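Against the Catch-All Bin
By Triin Dzene
April 22, 2025 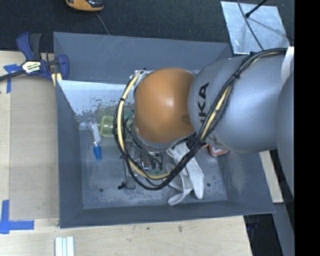 A small bottle with a blue cap, a crumpled white cloth and a few other odds and ends on a bin floor.

Every place I have worked in has had a bin like that one. It sits on the end of a table and takes in whatever has no other home. A bottle goes in, then a rag, then something with a label on it that looks too useful to throw away. People call it the catch-all, or the odds bin, and they speak of it as if it were a storage method. I don't think it is one.

The case for the bin is easy to make, and Margus Mockus made it to me over lunch in January. He has run the repair room at Platau for years and he likes open bins. You drop things in with one hand. You look down and there they are. No lids, no labels, no drawers to pull. When I asked what happens after the dropping in, he said people sort it later. I asked when later was and he changed the subject to his knee.

I wanted to be fair to him, so I went through two bins at our own shop with Tharushi Marikar and wrote down what came out. We got 38 things from the first and 34 from the second. Most of the people who worked beside those bins could name a handful of the contents. One man was sure his good tape measure was in there. It was in his coat.

Soft things are the worst. A bottle is a bottle whichever way it falls, and you can see it from across the room. A cloth has no shape of its own. Once it's crumpled it could be a rag or it could be a glove, and you have to pick it up and shake it out to know. It also spreads. Put one balled-up cloth in a bin and it hides the next four things that go in. Clear plastic isn't much better against a gray floor, and I have reached straight past a clear cup more than once looking for a clear cup.

Then there is the bottle with the cap on. I have a particular dislike of these. A cap says somebody meant to keep what was inside, or meant to keep the bottle, and without a name on it you can't tell which. So it stays. Tharushi found one in our second bin that three people remembered and no one would claim. It went back in while we were talking about it. I may have been the one who put it back.

Sellers of storage have an answer for all this, naturally. Kaker will sell you dividers. Mocanu has a system of colored trays that stack, with a booklet. I have tried both, and what I got from the dividers was a catch-all bin with walls in it. Saulius Butkienė, who bought the trays for the front office, now keeps the booklet in one of them along with some string.

I'm told the trouble is habits and that better habits would fix it. Maybe so, but I notice this is mostly said by people whose own tables I haven't been shown. Sigita Rozīte, who does have a clear table – I've seen it – says habits have very little to do with it. She doesn't own a bin. A thing that arrives on her table with no place to go has to be dealt with then, or it sits in the way of her elbow until she loses patience. I asked whether that was tiring. She said yes, quite.

That seems to me a more honest account than anything in the booklet. Sorting is work, and a bin lets you put the work off without feeling that you have. A scuffed floor tells me a bin has had plenty of use. It doesn't tell me the use was any good.

I'm not asking Margus to give his up. He wouldn't, and he has the keys. I would ask him to tip it out on the table once, in front of the people who fill it, and let them say which things are theirs. We did ours before closing and it took longer than I'd hoped, mainly on account of the gloves. The first bin is now under the stairs. The second is back on the table, and there was a cloth in it this morning.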